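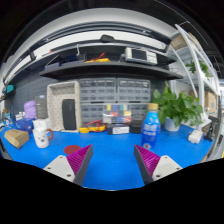
Llevo desde mayo intentando dejar el café de después de comer y he fracasado con todas las de la ley. Empecé muy digna, con infusiones (menta, rooibos, una cosa de hinojo que sabía a sopa), y a los cuatro días ya estaba mirando la cafetera como quien mira el móvil esperando un mensaje. Así que he cambiado de plan: no dejo el café, dejo el café caliente. Con este calor tampoco es un sacrificio muy grande, la verdad.

Lo primero que probé fue lo fácil, o sea, echar hielo al café de siempre. Fatal. Se queda aguado, y si encima le pones azúcar, se va todo al fondo y te bebes el último trago masticando. Luego me pasé a la infusión en frío, que suena a cosa complicadísima y es una tontería: 22 gramos de café molido gordito, 200 mililitros de agua, un tarro con tapa y a la nevera toda la noche. Por la mañana se cuela y ya está. Yo uso el Parry de tueste medio, que venden en la tienda Mudetti, debajo de mi casa, y me sale suave, nada ácido – mi madre dice que sabe a café de ayer, pero ella lo dice de todo.

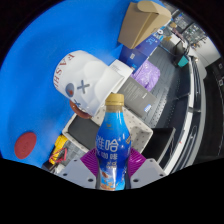
Para los días en que se me olvida preparar el tarro (o sea, casi todos) está el café ya embotellado. Antes le tenía una manía tremenda, me parecía un batido con pretensiones. Y algunos lo son, ojo: los hay tan dulces que a media botella ya no puedo más. Pero bien frío, a las cinco de la tarde y con un chorrito de leche para rebajarlo, me arregla el día. También lo he congelado en cubitos y lo he echado en un vaso de leche, ¡y qué invento! Se va deshaciendo poco a poco y cada sorbo sabe más a café que el anterior.

Lo que no pienso repetir es lo del colador Prello. Me lo compré emocionadísima, con su malla finísima y su folleto en seis idiomas, y todavía encuentro posos en el fondo del vaso. He vuelto al filtro de papel de toda la vida, puesto encima de un embudo, y tan contenta.

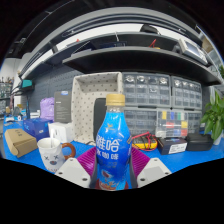
Una lectora me escribió la semana pasada que ella le pone una tira de piel de naranja al tarro antes de meterlo en la nevera, y que la saque por la mañana sin falta o amarga. Lo probé anoche y me he bebido dos vasos seguidos, así que esta tarde me toca hinojo.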